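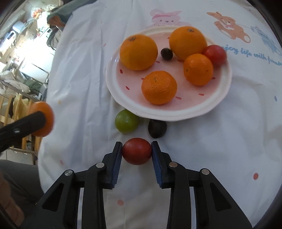
Fruit plate on the round table, white cloth on.

Buklow dining room — progress note, January
To: Candeck small grants
From: Gøran Brekke

Short one this time, sorry, writing between deliveries.

Tables. All 7 now in and level. The white cloths came from Closen, long enough to hang in proper folds, and they wash well at 45 minutes on the normal cycle. Two had pulled hems, sent back, replacements promised. No charge to the grant for those.

Plates. Went for the pink ones with the little red seed marks and a raised rim. Residents on the panel liked them best by a long way. Rim helps people who chase their food round a bit. Two spare boxes in the store cupboard.

Fruit. This is the part you asked about. Plate out on the table from mid-morning — oranges and mandarins mostly, then grapes (green and black) and cherry tomatoes. Tomatoes are not everyones idea of fruit but they go. Big oranges tend to be left till last, too much peeling. More mandarins on the next order. Grapes need washing earlier in the day, kitchen knows.

Spending. Cloths and plates paid. Fruit is paid weekly out of the running line, receipts to follow with the next claim. Hägglund invoice for the sideboard still not in, have chased twice.

Still to do:
Sideboard — waiting on Hägglund, see above
Hooks for the aprons
Second set of cloths, so we are not washing every nigth
Menu cards in large print, draft is with the panel

Need from you: a yes or no on moving the leftover plate money to the cloths. Email is fine, or ring before 10 am.

Gøran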